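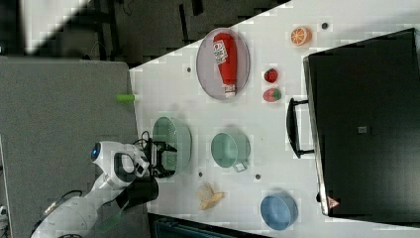
Wedach House Residents' Meeting
Minutes, July

Place: ground floor room, entrance from the yard
Start: 7:05 p.m.
Chair: Renata Vergara
Minutes: Paora Brunton
Present: residents from staircases A, B and C. From staircase D nobody came, but a letter was received and it was read under point 4.

1. Minutes of the last meeting
The minutes were accepted with one correction. In the point about the bicycles it was written that the old rack "will be removed." The correct text is "may be removed if the owner of the building agrees." The owner has not answered yet.

2. Hot water in staircase B
Renata informed the meeting about her telephone call with Terkard, the company which takes care of the boiler. Their technician came in June and changed a valve. After this visit the water on the lower floors was good, but on the fourth and fifth floors it still needs a long time in the morning before it becomes warm. Mrs. Avcı from the fifth floor has written down the times during two weeks and gave the paper to Renata. The technician had asked for exactly such a list.

Terkard offers two possibilities. The first is to set the circulation pump so that it starts one hour earlier. This costs nothing except more electricity. The second is a new pump, and the price for our part would be 1014 dollars. There was a long discussion. Several residents of staircase A did not want to pay for a problem they do not have. Others reminded them that the roof over A was paid by everybody.

Decision: the pump will be set earlier until the end of September. After that we talk again about a new one. Renata will write to Terkard and ask that they confirm the new setting in writing.

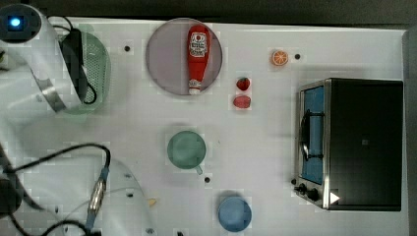

Mrs. Avcı asked that her name is put in the minutes as being against the decision. In her opinion September is too late, as the cold months begin shortly after.

3. Money
The balance of the residents' fund is 344 dollars. From this the new lock for the yard door must still be paid. The bill for the lock has not arrived. Paora will call the locksmith, because the last time the bill came with a reminder fee and we had never seen the first letter.

A resident proposed to raise the monthly payment. The proposal was not voted on, it was not on the agenda. It will be put on the agenda of the next meeting.

4. Noise in the yard
The letter from staircase D was read aloud. The writer complains about the delivery vans of Nosberg, which stop under the windows before six o'clock with the motor running. Residents from staircase C said that they hear it too, but not every day. It was mentioned that the vans cannot turn in front of the gate when cars are parked on both sides, so the drivers have to use the yard.

Renata will speak with the manager at Nosberg in a friendly way first. If there is no change in one month, we will write a letter with signatures. 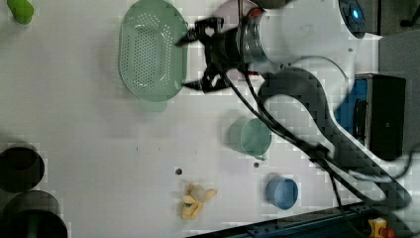
Green colander and other objects on the white table.

5. Trees
The city has marked two linden trees on the street side for cutting. Paora called the parks office and was told that one of them is sick inside the trunk and the other stands too near to the gas pipe. New trees are planned, but the office could not say which kind or when. Some residents would like to have lindens again. Others suffer from the sticky leaves on their cars and would prefer a maple.

It was agreed that we ask the city for a date in writing. Whoever has a wish about the kind of tree should send it to Paora by email.
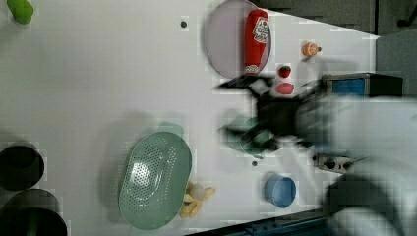

The question of the benches under the trees was also raised. They belong to the city, and we do not know if they stay during the work. Paora will include this in the same letter.

6. Various
The light in the cellar of staircase A goes off too early. One cannot reach the last storage room before it is dark. The timer should be set longer.

Paper boxes must be folded before they go in the blue container.

A brown umbrella was left here after the last meeting and is hanging at the door.

The next meeting will be in September at 7 p.m. in the same room. Points for the agenda can be given to Renata Vergara, staircase C, second floor.

End of the meeting: 8:50 p.m.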